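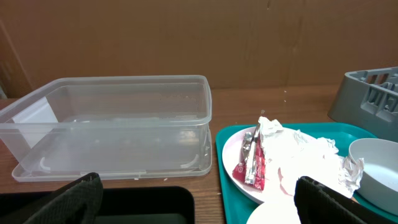 How long should you keep old letters and papers? I keep mine for as long as I can still say who wrote them, and after that I let them go.

I started to think about this in December, when my aunt moved from her house in Tarkbridge to a flat with two rooms. She asked me to take the family papers. There were 178 letters, plus postcards, receipts, school reports and a bill from a furniture shop called Lindqvist that closed before I was born. I said yes on the phone and regretted it a little when I saw the pile.

My first mistake was that I wanted to read everything before sorting. I sat down on a grey evening with tea and after three hours I had read eight letters, and I was crying over a cousin I never met. So I changed the method. Now I only look at the name at the bottom and the place at the top, and I read later, when I have the energy for it.

I sort by writer and then by year. Some people prefer only by year, but in our family they wrote mostly to complain about each other, and it is easier to follow if one voice stays together. My grandfather's letters from Ploltport are the biggest group. He worked at the harbour there and wrote about the price of fish and the colour of the water, nearly never about himself.

Paper clips I remove always. They rust and leave a brown mark - I have many such marks now. Rubber bands are even worse, they melt into the paper and you cannot save the corner. I write the names with a soft pencil on the back, never with a pen.

The hardest part is throwing away. I kept one electricity bill, only one, because my grandmother wrote a recipe for plum cake on it. The other bills went to recycling. I did not ask my aunt for permission for each of them, and I think she was thankful for this.

There are still letters in a handwriting that none of us recognises. They are signed "your S." and are very kind. I will give myself until next winter to find out who it was.

3 comments

Eetu Heiskanen
My mother also used "your S." but her name was Kaarina. It was a nickname from school. Maybe ask the oldest cousins about nicknames?

marg_in_the_hills
Please tell us the plum cake recipe! I agree about rubber bands, I lost half a christening card that way.

Tomo
By year is better, sorry. You will see it when you come to the long quarrels.

Contact | © Letters and Small Things | Back to top

This site uses cookies to remember your settings. Accept | Decline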